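Good practice for hand-held gripper work on garments

Tikham site procedure, revised February. Read it together with the Etholm labelling guide.

Scope

Applies to garment folding and flattening recorded in private homes with the hand-held two-jaw gripper. Powered arms are covered separately.

Before you start

Check the pivot screws on both jaws by hand. Wipe the ridged faces of the fingertip pads with a dry cloth and let any lint drop clear of the bed. A pad with a torn edge is replaced, not trimmed.

Agree with the householder on which surfaces may be used. Leave bedding, pillows and furniture where they normally sit.

Step 1. Approach

Bring the gripper in over the garment with the jaws open and stop short of contact. Hold for 2 seconds. Choose a grip point on plain fabric, clear of buttons, snaps and seams. Patterned knits can hide a fold line, so confirm the edge before closing.

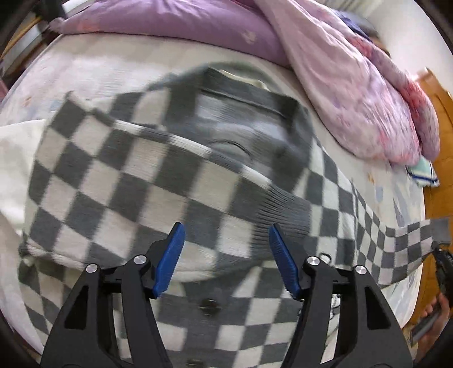
Step 2. Grip and lift

Close until the fabric stops slipping, then no further. Lift along the line of the knit. If the pads catch a loop, open fully and back out in the direction you came from. Permit 3 attempts at one grip point, then move to another.

Step 3. Lay flat

Set the garment face up with the placket straight and the neckline band open. Draw the sleeves out to each side, one at a time. Raised decoration such as an appliqué is not a grip point. Where two grippers are used, keep their linkages apart and keep fingers off the jaws.

The flat state required before folding begins is a full front view, with the collar, placket and hem all readable. A sleeve may pass under a jaw at this stage, provided it is clear before the first fold.
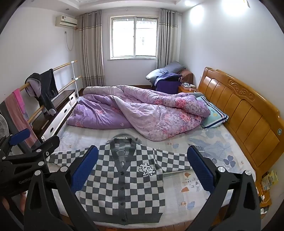
Morag Purves asked whether the hold in Step 1 still applies when the garment has only shifted a few centimetres between attempts. It does. Any new approach gets the full hold, including a repeat at the same grip point.

Step 4. Record

Log the garment type, the number of attempts and any snag. Damage is reported to Kristine Evangelista before the next garment is handled.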